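로봇은 어떻게 배울까? 집게로 모으는 '보기' 이야기

로봇한테 "인형 좀 정리해 줘" 하면 바로 할까? 못 함. 인형이 뭔지, 어디를 잡아야 하는지 하나도 모르니까. 그래서 먼저 보기를 잔뜩 보여 줘야 해요. 보기 = 사람이 직접 해 본 동작 기록.

방법은 간단. 사람이 손에 집게를 들고 물건을 집는다. 집게에 달린 카메라가 그걸 다 찍는다. 끝! 이게 보기 한 개예요. 상자랑 인형만 있으면 침대 위에서도 할 수 있어요.
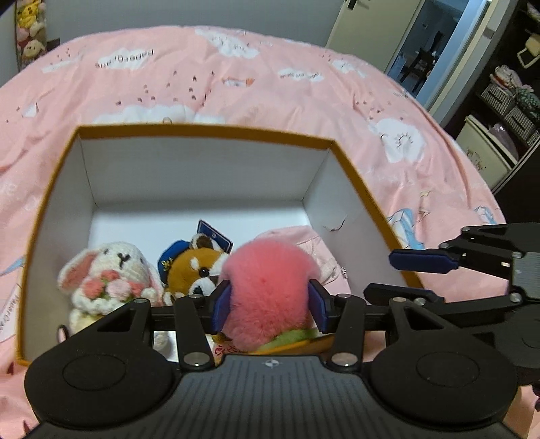

그런데 한 개로는 어림없죠. 타디몽(Tadimmont) 프로젝트의 목표는 보기 3,000개. 지금까지 모은 건 1,227개. 아직 반도 안 됬어요. 휴, 갈 길이 멀다.

똑같은 것만 모아도 될까? 안 돼요. 동그란 것, 납작한 것, 털이 복슬복슬한 것. 골고루! 물건 놓는 자리도 자꾸자꾸 바꿔요. 늘 같은 자리에서만 배우면 자리가 조금만 달라져도 로봇이 헷갈리거든요.

집게는 2개. 양손에 하나씩. 한쪽이 잡아 주고 다른 쪽이 넣고, 이런 것도 배울수 있어요. 너무 빨리 휙 움직이면? 사진이 흐려져서 다시. 천천히, 천천히.
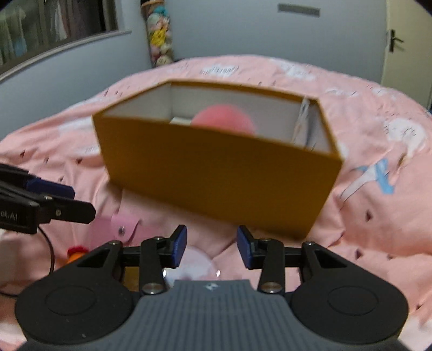

상자 앞에서 집게를 벌린 모습. 분홍색 파우치도 보여요.

다 모으면 컴퓨터가 보기를 하나하나 살펴봐요. '아, 이렇게 생긴 건 여기를 잡는구나' 하고 비슷한 점을 찾는 거죠. 이걸 '학습'이라고 불러요. 틀리면 보기를 더 모아서 또 학습. 사람이 자전거 연습하는 거랑 좀 비슷하죠?

집에서 해 보기: 부엌 집게로 양말 집어서 바구니에 넣기. 어디를 잡아야 안 떨어지는지 공책에 적어 보세요.

관련 글
- 로봇 손가락은 왜 말랑할까
- 비스터(Bister)와 함께하는 종이 로봇 만들기
- 카메라는 어떻게 거리를 알까

이 사이트는 쿠키를 사용합니다. 계속 이용하면 쿠키 사용에 동의하는 것으로 봅니다. [확인]

문의하기 | © 2019 Wadley 어린이 과학 | 맨 위로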